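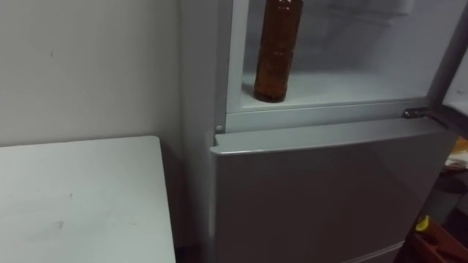 Ticket 413: Kitchen breaker keeps tripping in the evenings
Opened by: Bukola Nwankwo
Location: Tarkurdale, second floor
Status: Closed

Bukola Nwankwo, 2019-04-15
Hello all, and sorry to be back so soon after the window business. The breaker for the kitchen outlets has gone off again, usually while somebody is making dinner. I go down to the panel, push it all the way off and then on again, and it behaves itself until the next evening. The overhead lights stay on the whole time, so it's only the outlets. We lost a pot of rice to it last night, and my mother-in-law was visiting, so you can imagine the commentary! Is there something I should be unplugging in the meantime?

Achilleas Katsaros, building support
Hi Bukola, never apologize for writing in, I'd much sooner hear about it early. Could you jot down what is running when it trips? Anything that heats is what I'm after: kettle, toaster, rice cooker, microwave. Please also put your hand on the breaker cover (not inside the panel, please) and tell me if it feels warm or smells odd. If it does, leave it off and call the desk.

Bukola Nwankwo
No smell and not warm. I kept a list on the back of an envelope, and it went off 5 times. The kettle and the rice cooker were both on every time. Once the toaster was going too, poor thing. With the kettle alone it has been perfectly fine.

Tín Ninh, electrician
Stopped by this morning, and thank you for the tea. Both counter outlets are on one 15 amp breaker, and so is the outlet by the door. The rice cooker plate says 92 on the model line and I couldn't read the wattage under it, so I clamped the circuit instead. Kettle and cooker together pull well over what that breaker should carry. Breaker tests good. Tightened one loose screw on the left counter outlet while I was in there.

Achilleas Katsaros
So for now, Bukola, one heating thing at a time on the counter, and I know that's a nuisance at dinner. I've asked for a second circuit to the right-hand outlet. Liên Văn has the paperwork.

Liên Văn, office
Approved. Tín can do it Thursday week or sooner if the Karnen job finishes.

Tín Ninh
New circuit run and labeled K2 at the panel. Ran kettle on the left and cooker on the right for half an hour, held fine.

Bukola Nwankwo
Kettle, rice and toast all together tonight and not a flicker. Thank you all so much, please close this one. I'll open a separate ticket for the bathroom fan.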